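About Vondinari

Vondinari began as a spare desk and a borrowed computer, and although we've grown a fair bit since then (there's a proper kettle now, and chairs that match), we still do the same job. We help small manufacturers teach robot arms to do fiddly assembly work, and we try things out in simulation first, where a bad idea costs an afternoon and a little pride.

People who visit us often ask about Lekota, so we may as well tell the story. Lekota was our first control program, and in March we let it loose on a real arm after 387 clean runs in simulation. On its third morning it lost track of how high the gripper was, carried on downwards and pressed a task board into the bench until the wrist joint gave way. The emergency stop worked, and everyone was standing well back, thank goodness, but we were shaken all the same.
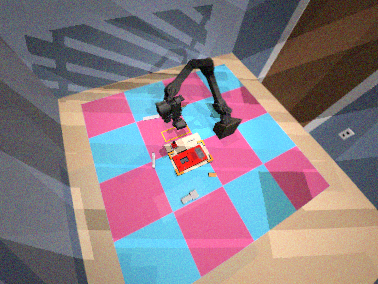 Rafsan Dissanayake, who founded the company and had written a good deal of Lekota himself, stopped all live work that same day. It took us a long while to find the fault. When a height reading arrived late, the program simply used the old one again, and our simulated readings had never once been late. We had built a world that was far too kind!

So we made it less kind. Grerkuvov, the program we use today, has been through 273 separate fault tests, with late readings, missing readings and plain wrong ones, and if it isn't sure where the gripper is, it stops and waits for a person. It does stop rather often, and some customers grumble about that, but we'd sooner have the grumbling.

If you'd like to read the full fault report, do write and ask for Ramen, as the file is called (it was a long evening, and that was supper). We send it to every new customer before they sign anything.

Page last updated 11/06/2020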